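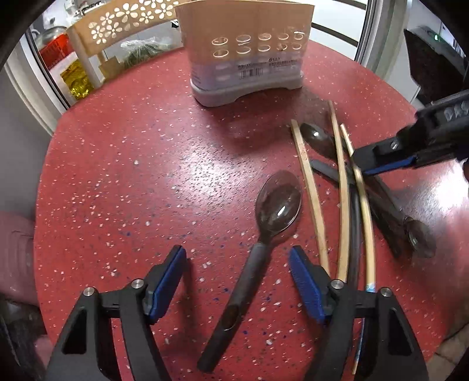 Joar Holmgren wrote on Sat 29 April:
> Has anyone found a decent way to keep spoons and chopsticks in the same caddy? Mine tips forward as soon as the chopsticks go in, and the short spoons sink to the bottom where I have to fish for them. I'm about ready to go back to the drawer. Also, do you store bowls up or bowls down?

Hi Joar and all,

Bowls up, always! I know half of this list will write in to scold me, but I like to see what I'm grabbing, and I hate putting my fingers all over the end that goes in the soup.

I've got everything out on the red table at the moment, spoons, chopsticks, the lot, and the caddy is still standing there with its barcode label on. It's a beige plastic one with two rows of oval holes in the front and a gray base. I went back and forth between this and the Lemevow (a bit taller, but it wanted 11 inches under the shelf and I have nearly 8, so that was that).

My plan is chopsticks at the back, leaning on the wall side, and spoons up front. If yours tips, try turning it so the long stuff leans toward the wall. That cured my old Casix, which fell over every time I shut the cupboard.

For the short spoons I'd stick a folded dishcloth in the bottom. Wash it on Fridays or it gets nasty, ask me how I know.

The label is my real problem. Does anyone have a trick for getting the glue off plastic without scratching it? I've tried cooking oil on other things and just ended up with oily glue.

Eskil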